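Fórum Casa e Arrumação > Móveis > Mesas e secretárias

Mesa redonda clara numa sala de trabalho pequena: fica ou vai embora?

lumeeira_k
30 de setembro de 2021
Boa noite a todos. Peço desculpa pelo meu português, vivo em Portugal há 4 anos e ainda escrevo devagar. Tenho uma sala de trabalho com uma secretária branca e uma mesa redonda de madeira clara. A secretária é da Trudmont, a mesa comprei em segunda mão. A minha dúvida é se a mesa redonda faz sentido numa sala assim. Gosto muito dela, mas come espaço e os cantos ficam perdidos. Estou a pensar em vender e comprar uma rectangular da Brolia, que custa 300 euros sem entrega.

torto_e_direito
Vende. Mesa redonda é para comer. Para trabalhar precisas de encostar à parede e com redonda isso não se consegue.

Mallet_fã
Discordo do colega de cima. Tive uma redonda da Mallet no escritório e era o melhor sítio para montar coisas, porque se anda à volta e chega-se a tudo. Que acabamento tem a tua? Se for óleo, cuidado com as marcas.

lumeeira_k
Obrigada pelas respostas. O acabamento não sei dizer, o vendedor também não sabia. É lisa ao toque e tem cor de areia. Limpo com pano húmido e depois pano seco, e até agora não tenho queixa.

torto_e_direito
Sem saber o acabamento, eu não punha produto nenhum. E continuo a dizer que vendas.

pinhal554
Eu acho que o problema não é a mesa. Numa sala pequena o que incomoda é o que está no chão. Como tens os cabos? Eu tinha tudo espalhado e comprei 2 calhas da Nanasel, das que se aparafusam por baixo do tampo. A sala pareceu logo maior.

Mallet_fã
As calhas da Nanasel caíram-me ao fim de um mês. Se o tampo for fino, os parafusos não agarram bem.

pinhal554
As minhas não caíram, mas tenho tampo grosso. Pode ser isso.

lumeeira_k
O pinhal554 tem razão sobre o chão, fico um pouco envergonhada. A extensão está pousada perto da secretária, com os cabos brancos todos enrolados uns nos outros. Também há uma caixa de cartão aberta em cima da secretária, que estou sempre para arrumar. Na mesa redonda tento deixar quase nada, é a minha única regra, e normalmente consigo cumprir.

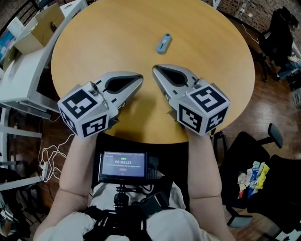 Por isso hesito em vender. Quando o tampo está livre, trabalho nele com as duas mãos e com os braços à vontade, e na secretária não tenho esta liberdade. O rebordo curvo também me agrada, não magoa quando me encosto.

torto_e_direito
Pronto, se a usas assim, já percebo melhor. Mas então tira a caixa da secretária, senão daqui a pouco tens outra em cima da mesa. Comigo foi assim.

Mallet_fã
Fica com ela. Para os cabos, tira a extensão do chão e fixa-a à estrutura da secretária com abraçadeiras de velcro, sem furar nada. Custa pouco e se não gostares, desfazes.

lumeeira_k
Gosto da ideia do velcro, porque tenho medo de furar o tampo. Vou medir a estrutura primeiro. A decisão da mesa deixo para outubro, quando a Brolia costuma mudar os preços. A caixa arrumo amanhã, prometo.

pinhal554
Mede também o comprimento do cabo da extensão até à tomada. Eu esqueci-me e tive de desmontar tudo.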